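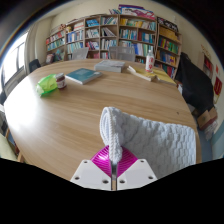
Light blue textured cloth on a wood-grain table.

Who Gets to Stay? Housing Costs and Neighborhood Change in Parkska
Student project report, Urban Communities Seminar
Melaniia Hladun and Fouad Mansour
2018-06-06

Where we started

When we signed up for this project back in October, we thought we would be writing about vacant lots. Fouad had grown up eight blocks from the Parkska library and could name every empty corner between there and the rail bridge, and we both liked the idea of a report with lots of maps in it. Then we went to our first neighbors' meeting, and all anybody wanted to talk about was rent. A woman who had lived on Timov Street since she was a girl told us she was paying more for her second floor than her parents had ever paid for the whole house. We went home, threw out our outline (it was a pretty good outline, too), and began again.

Our question became a simple one: are the people who lived in Parkska ten years ago still able to live there, and if they left, where did they go? We can answer the first part fairly well. The second part turned out to be much harder, and we want to be open about that from the start.

The neighborhood

Parkska has 3,382 households, going by the city's most recent housing survey. Most of the homes are brick rowhouses with porches, and there is a cluster of small apartment buildings near Fisten Avenue, where the buses turn around. For a long time it was the kind of place where a bus driver, a school aide and a retired machinist could all live on the same block and complain about the same parking. Older residents spoke about those years very fondly, though several of them also reminded us that the banks were not always generous with loans back then, and that plenty of families had to save for years to get through the door.

How we did the survey

We put paper surveys through the mail slots of 456 homes, choosing every third house on the streets between Timov and Fisten. We expected to get maybe a quarter of them back. Thanks to a great deal of knocking, and to the kind people at the Tawfik Community Center who let us leave a drop box by the front desk, 416 came home to us. We are still a little amazed by this. Melaniia thinks it was the stamped envelopes, and Fouad thinks it was his grandmother, who knows everyone and was not shy about asking whether they had filled it in.

The survey was 2 pages long. It asked how many years the household had been in Parkska, whether they rented or owned, what had happened to their monthly housing costs in the past five years, and whether they expected to be there five years from now. We left a big blank space at the end for anything people wished to add, and this was the part we ended up reading over and over.

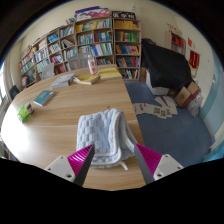

Some people used that space for a single word, and others filled it and kept going around the margins. One man wrote out the whole history of his corner store, from the year his uncle bought it to the year the lease went up. A young couple who had just moved in said they loved the block and felt bad about what they had paid, because they knew what it would do to the tax bills next door. We had been a bit guilty of thinking of newcomers as one group and longtime residents as another, and their note made us slow down.

What we heard

Renters were far more worried than owners, as we expected. What surprised us was how worried many of the owners were. People who had paid off their homes long ago told us about rising property taxes, roof repairs they had been putting off, and letters from buyers offering cash. Quite a few did not know that the city has a payment plan for older homeowners, and after the third or fourth time this came up we began carrying the forms with us.

Families who had left were difficult to trace. We spoke with a handful by phone, mostly people who had moved in with relatives or gone out past the county line, where the rent is lower and the bus comes once an hour. That is too small a group to say anything firm, and we hope another team will pick it up.

What we would suggest

First, the city should mail the tax payment plan to every longtime owner in Parkska, in large type. Second, the lots on the north side of Timov Street should be looked at for modestly priced homes before they are sold one at a time. We also think the neighbors' meeting needs a later starting hour - a lot of the renters we met work until seven and have never once been able to go.

Thanks

We are grateful to everyone who opened a door to us, to the front desk at Tawfik, and to Fouad's grandmother, who has asked for a printed copy.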